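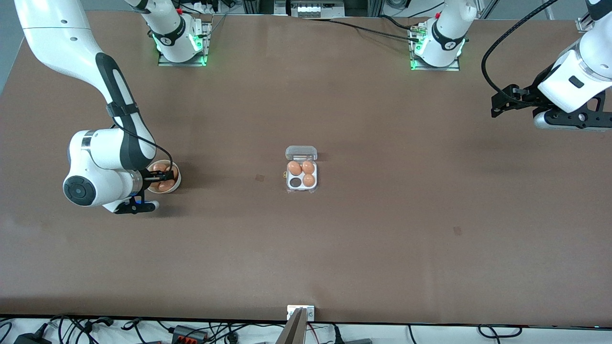 4. Setting the clock and the weekly programme

The Mahlangu 3 heating controller leaves the factory with no time, date or programme stored. Complete this section after the wall plate has been wired (section 2) and the receiver paired (section 3).

Caution: The wall plate carries mains voltage. Do not remove the controller from it until the circuit has been isolated at the consumer unit.

4.1 Clock

1. Slide the cover down. The display shows 00:00.
2. Press and hold SET until the hour flashes.
3. Turn the dial to the correct hour and press SET. Repeat for the minutes, day, month and year.
4. Press HOME. The colon between the hour and minutes starts to flash.

Note: Summer time is applied automatically. To turn this off, go to menu 74 and select NO.

4.2 Weekly programme

Each day has six switching points. Points left blank are ignored.

1. Press PROG. MON flashes.
2. Turn the dial to choose a single day, MON–FRI or SAT–SUN, then press SET.
3. Enter the start time for point 1, then the room temperature. Press SET after each.
4. Continue to the next point, or press HOME to store and leave.

If no key is pressed for 200 seconds the controller returns to the main display, and the point being edited is lost. Points already confirmed with SET are kept.

4.3 Copying a day

1. Press PROG and choose the day to be copied.
2. Hold COPY until the day name stops flashing.
3. Turn the dial to the target day and press SET.

Caution: Copying overwrites all six points on the target day — there is no undo.

4.4 Installer lock

Menus 70 to 79 are locked on delivery. Enter code 562 to open them. The lock returns when HOME is pressed.

Controllers fitted to Plonia boilers must have menu 76 set to 2 before the programme is run. See the wiring supplement for the Dolalcombe receiver.

Section revised Sep 10, 2018. Checked by Sum-yee Ng, Stulthorpe office.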